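Nets before Skornwood

October 2025 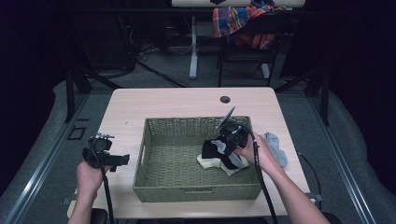 Photo: Severino Robles

Indoor nets started again tonight. I bowled for most of the first hour and batted for the last bit, once Moya had gone home with his shoulder. The hall is the same as it was in April, with the bad light over lane two and the matting coming up at the bowler's end. You have to land your front foot a bit wide to miss the lip, and then everything slides down leg.

I did eight overs in all, if you can call them overs in a net. The first three were poor. I was falling away to the off side and the ball was doing nothing. Severino stood behind the stumps and said my head was going before my arm, and he was right, because when I slowed the run-up down it came out straighter. I would like to keep to the shorter run this winter. I said the same last winter and went back to the long one in the first match.

Batting was better than I expected. I faced Hilow, who is quick indoors and knows it, and for ten minutes or so I just tried to play late. He got me twice, once bowled off the inside edge and once with a short one that I fended to where gully would have been. He claimed the catch. I didn't argue. After that I left the short ones alone and hit a few decent drives, though everyone drives well on that surface.

The Skornwood game is the one we are all talking about. It is a 20-over match, indoors, on their court, and they have the side wall rule that we don't use. A ball off the side wall and on to the back counts as four there and we only give two. Multer has written it all out and sent it round, but I don't think anyone has read past the first page. I have, and I still don't understand the bit about the non-striker.

Multer wants me at seven. I would have liked to go in higher, having made 200 runs in the second half of the summer, most of them at five, but he says he needs somebody down there who can run. Fair enough. I told him I would do it and I will, but I was a bit short with him about it and should ring him tomorrow.

We also talked about who keeps wicket. Severino's knees are bad and he doesn't want to do the whole innings. Hilow offered, which surprised me, and then asked if he could still bowl. He can't. So it is Severino again -- or me, if he gives up halfway, and I haven't kept since school.

Bat needs a new grip. The old one has split near the top and I could feel it turning in my hand on the pull shot. Left thigh sore from the mat. Home by ten, beans on toast, and in bed before the late news.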